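3.2 Getting the toolpaths to agree with each other

I'll admit the slicing side of Riro ate up far more of our April than I'd planned. The idea was simple enough: take one part, slice it with two different nozzle sizes, and stitch the results together so the outer walls come from the fine nozzle and the infill comes from the fat one. We'd used Flodix as the slicer in our earlier work and saw no reason to change, as its output is tidy and every layer change gets its own comment line.

The trouble starts with layer heights. A fine wall at 0.1 mm and a coarse infill at 0.3 mm line up every third layer, so the merge script has to hold back the infill until three wall layers are down, then drop it in all at once. That works nicely on a straight-sided box. On anything with a slope the third wall has wandered inward by the time the infill arrives, and the fat nozzle ploughs right through it. My first fix was to shrink the infill outline by one nozzle width, which left a gap you could slide a fingernail into. The second fix (the one we kept) intersects the outlines of all three wall layers and fills only what's common to them.

We ran the merge on 135 models from the Moodley set, picked to cover a fair spread of shapes and sizes. Of these, 17 came out with at least one collision between nozzle and wall, and all of them had overhangs steeper than our script knew how to handle. I've left them in the results - taking them out would make the numbers look rosier than they are.
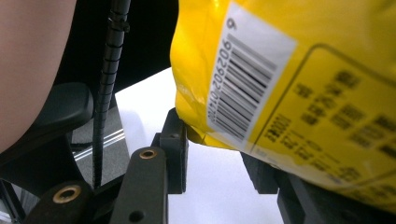

Figure 6. White tabletop with a black cable in a ribbed spiral wrap.

3.3 Tool changes and the retraction problem

Every swap between nozzles costs time, and it also costs plastic. Vustham, our little firmware branch, parks the idle nozzle and pulls the filament back 6 mm before it moves. Any less and we got blobs on the outer wall, which rather spoils the point of printing it finely in the first place.

The script originally wrote the retraction into the file itself, and then the firmware did it again. I spent an embarrassing afternoon blaming the extruder gears before I opened the file and read the thing line by line. We now strip every retraction that falls next to a tool change and let the firmware look after it, though travel moves within a layer keep theirs as sliced.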